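4.2 Changes in the custodial work at Suvulstead

The second site was the Suvulstead office building, where the cleaning contractor Tovell had put a two-armed machine, the Trarkix, on part of the evening shift. The contract covered 333 waste bins. Before the change, one person walked each floor with a cart, emptied the bins, put in new liners and moved on to the vacuuming. Under the new plan the machine was given the bins on 2 floors and the staff kept everything else, including the restrooms and the kitchens.

We observed the work in October and interviewed the crew at the end of their shifts. Interviews were recorded with consent and coded by both authors. The supervisor, Rungnapa Chaimongkol, also let us read the handover notebook, in which each shift writes down what the next one has to finish.

Most workers described the bins as the part of the job they missed least. Bending and lifting had been the main complaint in the earlier survey, and several said their backs felt better by the end of the week. But the bins had also set the pace of the evening. A worker who knew the floor could tell from the first few rooms whether it would be a light night or a heavy one, and could save time for the kitchens. That knowledge was now harder to come by.

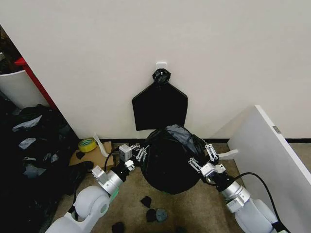 Figure 2. Bin handling by the two-armed machine. Both grippers hold the rim of a lined bin; a black bag hangs from a hook on the wall behind it.

New tasks came in as well. The handover notebook shows entries of a kind that did not exist before: liners to be folded over again, scraps to be picked up from the carpet, furniture to be moved so that the arms could reach. None of these took long, but they were not in the shift plan, and the crew did them between other jobs. One worker called it "walking behind." The contractor's time sheets had no line for such work until Chaimongkol added one.

Pay did not change during the study. Job titles did — two cleaners became "floor attendants" — and opinions on this were divided. One of the two liked the training that came with it. The other felt that she was answering for work she had not done, and asked that the notebook say which bins had been handled by the machine. Chaimongkol agreed, and the entries from the later weeks carry an M beside the room number.

We return to the question of unplanned work in Section 5, where Suvulstead is compared with the MacLeod site.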